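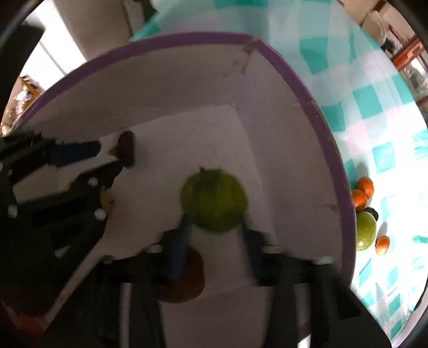 Fabric Weight Belongs on the Label

Posted in: Wardrobe Basics, Opinion

Clothing labels in this country must state fiber content. They do not have to state how heavy the fabric is, and most brands leave it out. I think this is the single most useful number missing from a product page, and I would give up half the styling photos to get it.

Fabric weight is usually given in grams per square meter or ounces per square yard. A thin summer T-shirt and a thick one can both read "100% cotton" on the tag and share a color name and a price. One shows the outline of a bra strap and the other does not. The content line is correct in both cases and tells the buyer very little.

In August I ordered plain white tees from Gukent, Charbonneau and Telier. Only Charbonneau listed a weight. The Gukent shirt was sheer enough to read a care tag through. The Telier shirt was dense and a little stiff at the neck, fine for Friday at the office with a blazer, too warm for anything outdoors. Both were described as "midweight." The word has no fixed meaning in retail copy, and I have seen it used for leggings, flannel and a raincoat.

Pavithra Pai, who cut patterns for Bunwood for 6 years, disagrees with me in part. Her view is that weight misleads shoppers when it is read alone. A loose knit and a tight weave at the same weight will drape differently, and finishing changes the feel again. A buyer who learns that heavier is better will end up with stiff dresses that do not move. She would prefer a short drape rating next to a close-up of the cloth held against the light.

I accept the point about drape. A rating, though, is set by the brand, and every brand will rate itself kindly. Weight is measured with a round cutter and a scale, and a reader can check it. Mills already state it when they sell the cloth, so in most cases the figure is sitting in the purchase file.

The usual objection is space. A product page that has room for 40 customer photos and a paragraph on the mood of the season has room for one line. Put it under fiber content — same type size, same unit across the whole store. Add whether the weight was taken before or after washing, as cotton jersey can shrink and come out heavier per square meter.

Until then, I email and ask. Charbonneau's reply matched its page. Telier sent a size chart.

Search the archive
Enter keyword Go

Related posts
What "Dry Clean Only" Covers
Linen Pants, Lined and Unlined
Side Seams That Twist
How I Store Sweaters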